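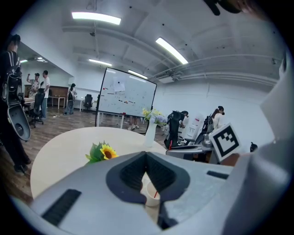
White cup on a round table.

Vistura Engraved Donor Paver

Made by Westau for walks, plazas, memorial gardens and school entries

Price: $98 each, engraving included
Minimum first order: 24 pavers
Thickness: two inches
Material: gray or buff granite
Finish: flamed top, sawn sides and back

The Vistura paver is a solid granite unit with a donor's text cut into the top face. It is sold to nonprofits, parks departments, libraries and schools that are paying for a project partly through named gifts. We sell to the organization running the campaign and do not take orders from individual donors.

Lettering is sandblasted and then filled with a black or dark gray stone enamel. Unfilled lettering costs the same. It is harder to read on the buff stone, and we suggest asking for a sample of each before the campaign brochure goes to print. Once a color and fill are chosen we keep them on record, so pavers ordered in a later phase use the same settings. Granite is a natural material and some difference in shade between batches is normal.

Text and symbols

Each paver holds up to three lines. Capitals are standard. Accent marks, ampersands, hyphens and periods are available and count as part of the line. Dates can be set in any style, but we ask that a campaign pick one style and keep to it.
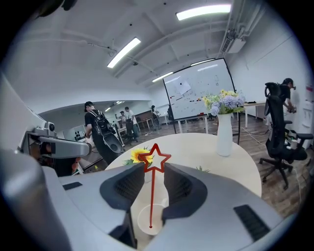
Symbols are engraved at no extra charge and take the place of the first line of text. The stock set has a cross, a Star of David, a dove, a leaf, a book, a paw print and a five-pointed star. Our star is an outline, the same general idea as the outlined star on the red marker in the photo, and it holds up better underfoot than a filled shape. Custom logos need a black and white vector file and a one-time setup fee, quoted per logo.

Sending us the names

Names come in on our spreadsheet, one row per paver. We return a proof sheet showing every paver as it will be cut. The proof has to be signed by one person at your organization before work begins. We replace any paver that does not match the signed proof. If the error is in the proof itself, the replacement is billed at the regular price.

Many campaigns raise money in phases, and a delay in the groundbreaking does not affect your order. Finished pavers can be held at our Clurham yard without charge for one year from the date of the signed proof. After that there is a monthly storage fee.

Shipping

Pavers ship on pallets from Clurham. Orders of 200 or more get free freight to a single address with a loading dock or forklift. A lift gate truck can be arranged for sites without either — please say so when you order. Pickup is available by appointment at Clurham and at our Oakley showroom, where both colors are on display.
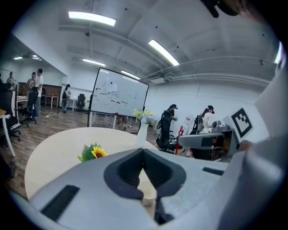
Installation

Westau does not install. The pavers can be set on compacted sand or on a mortar bed over concrete. For walks that will see snowplows or service vehicles, use the mortar bed. Each paver carries a location number on the back in grease pencil, matching the layout plan if you have given us one.

Leave blank pavers in the layout for donors who come in late. Blanks can be lifted and swapped on a sand bed. On mortar they have to be cut out or engraved in place by a local shop.

Care

Sweep and rinse with plain water. Do not use acid cleaners or wire brushes on filled lettering. Refill enamel is sold by the can.

Prices effective April 2020. Samples are free to registered nonprofits.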